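Home | About the club | Projects | Gallery | Join us

Filed under: Student Projects / Home Tidying Challenge

Hello again! It's my turn to do the gallery page, so you're getting my picks from the spring term. There are 14 of us in the club now and our entry is called Zitari (Yaw Atinga came up with the name and won't say what it means). The challenge is all about ordinary bedrooms, so we swapped the workshop for bedding, bins and bits and bobs, and I loved every minute.

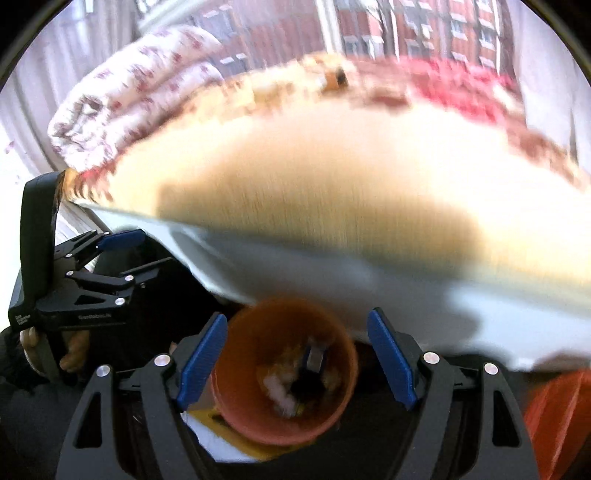
I'd been dreading soft things most of all. Biljana Gashi kept telling me to slow down and close the jaws gently, and she was right, as usual! By the end of March I'd done 23 practice runs and my wrists knew all about it. We each keep a notebook too, and mine is mostly arrows and crossings out, but I can still read it (just).

Small flat things were next on our list. You'd think they'd be easy, but I spent a whole 60 minutes one afternoon getting the angle right, with plenty of biscuits to help me along. 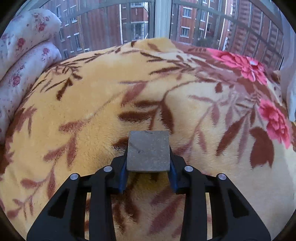
Grey square held upright between the blue pads, over the leafy yellow blanket.

More to come once Yaw finds his memory card!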